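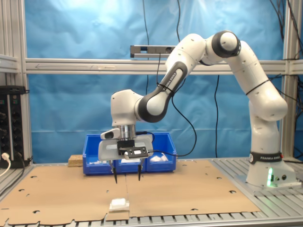
Frequently Asked Questions

Gebreyes sells roasted and green coffee by mail and from our counter in Brirkell. These are the questions we get most by email. If yours is missing, write to us through the contact form and Yeshi Ejigu or Natnael Ayele will answer, usually the next working day.

Orders and payment

Do I need an account to order?

No. You can check out as a guest with an email address. You do need an account for a subscription, so that you can change the date, the grind or the address yourself.

What payment do you take?

All major credit and debit cards. At the counter we also take cash. We don't take personal checks. Cafes and offices with a wholesale account can pay by invoice.

Can I change an order after I place it?

Yes, until it is roasted. Orders placed by noon are roasted the next roast day, and once that starts we can only change the shipping address. Email us with your order number in the subject line. Please don't place a second order to correct the first one. We will ship both.

Is there a minimum order?

There is no minimum for roasted coffee. Green coffee starts at one pound. Wholesale orders start at 21 pounds, and you can mix coffees to get there.

Do you sell gift cards?

Yes, by email only. They don't expire, and you can use them for anything on the site, including a subscription. If a gift card doesn't cover the whole order, the rest goes on your card.

Roasting and freshness

When do you roast?

Tuesdays and Thursdays. The roast date is stamped on the bottom of every bag. We don't print a "best by" date.

How long will the coffee keep?

Whole beans taste best between four days and five weeks after roasting. Ground coffee fades faster, and we suggest using it within two weeks. Keep the bag closed, in a cupboard, away from the stove. The refrigerator is not a good place for it. Freezing works if the bag is sealed and you take out only what you need.

My beans look oily. Are they bad?

Probably not. Darker roasts have some oil on the surface, and more will show as the bag gets older. If the coffee smells like old cooking oil or cardboard, it is past its time. Beans from a light roast should look dry for the first few weeks. 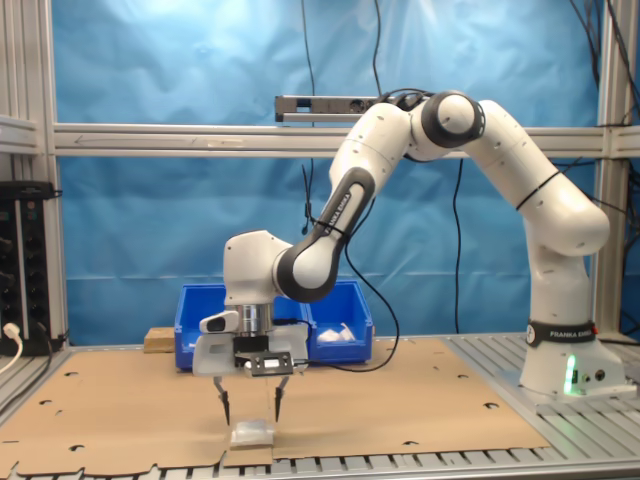

What does the number on the label mean?

Each lot gets a number when it arrives. Lot 264, for example, is the washed coffee we currently sell as Driria. The number lets us trace a bag back to its shipment. When a lot runs out and the next one comes in, the name of the coffee may stay the same, but the number will change and so may the taste notes on the product page.

Which grind should I choose?

Match it to the brewer: coarse for a French press, medium for a drip machine with a flat filter, medium-fine for a cone, fine for a moka pot. We grind for espresso on request, but machines differ a lot and we can't promise that it will suit yours. If you own a grinder, buy whole beans.

Do you sell decaf?

One, most of the year. It is a water-process decaf, roasted medium. It sells out sometimes in winter, and you can sign up on its page to get an email when it is back.

Is the coffee organic?

Some of it is certified and some is not. Certified coffees say so on the bag and on the product page. If neither one says it, the coffee isn't certified.

Green coffee for home roasters

Can I roast green coffee in a popcorn popper or a pan?

Many of our customers do. A hot-air popper handles a small batch and gives a fairly even roast. A heavy pan takes more stirring and makes more smoke. Either way, open a window and have a metal colander ready to cool the beans. Start with a washed coffee. Dried-in-the-fruit coffees throw off more chaff and are harder to judge by color.

How much weight is lost in roasting?

Figure on 15 percent for a medium roast, a little less for light and a little more for dark. A pound of green coffee will not give you a pound in the jar.

How should I store green coffee?

In the bag it comes in, somewhere dry with a steady temperature. It will hold for most of a year. It doesn't need to be frozen or kept airtight.

Shipping

Where do you ship?

Anywhere in the United States. We don't ship to other countries at this time. Military addresses are fine but take longer.

What does shipping cost?

Shipping is $9 flat for any order up to ten pounds. Heavier orders are priced at checkout by weight and ZIP code. Subscriptions ship free.

Can I pick up my order?

Yes. Choose "Brirkell counter" at checkout and wait for the email that says it is ready. Bring the order number or the name on the order. Someone else can collect it for you if they have the number. We hold pickup orders for 21 days and then cancel them and refund the money.

We used to run a second pickup point in Zarnelport. It closed on 7/26/19 and has not reopened, although a few old maps still list it.

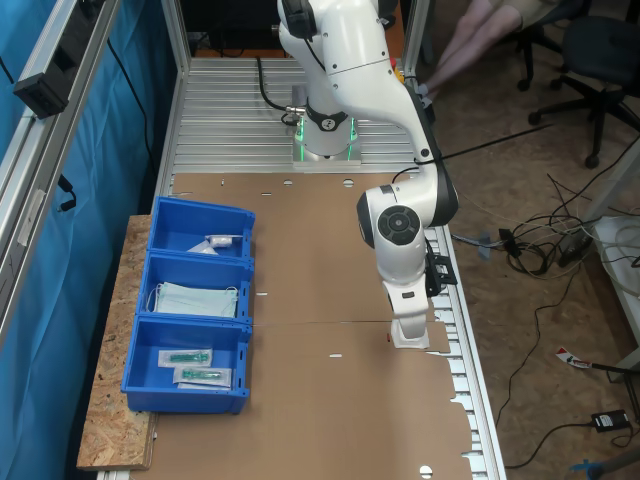 My package says delivered, but I don't have it. What now?

Check with neighbors and with the front desk if your building has one, and give it one more day. Carriers sometimes scan a package early. If it still hasn't turned up, email us and we will send a replacement. We ask for your help with this only once per order, and for repeat problems at the same address we will suggest pickup or a work address.

The bag arrived torn. Do I have to send it back?

No. Send us a photo of the bag with the roast date showing. We will replace it or refund it, whichever you like.

Subscriptions

How often can I have coffee sent?

Every one, two, three or four weeks. You can pick a single coffee or let us choose.

Who picks the coffee if I let you choose?

Abrehet Gudeta, our head roaster. She works from the two or three lots that came in most recently. You can rule out decaf, dark roasts or dried-in-the-fruit coffees in your settings, and she will skip them.

How do I pause or cancel?

Log in, open "My subscription" and choose either one. There is no fee. A pause can run as long as you want. If your next bag has already been roasted, it will still ship and the change will start with the one after that.

Wholesale and classes

How do I open a wholesale account?

Fill out the wholesale form and send a copy of your resale certificate. Dagim Shiferaw handles these accounts. He will send a price list and samples of up to three coffees. Customers who buy more than 2,000 pounds a year get a separate price list.

Do you offer tastings or classes?

Nurhan Kırmızıgül teaches a two-hour tasting class on Saturday mornings, with a break over the summer. The next series starts in September. Places are booked on the Classes page and can be moved to another date up to two days ahead. Please don't wear perfume or cologne to class. Children over 12 are welcome with an adult, and each person needs a ticket.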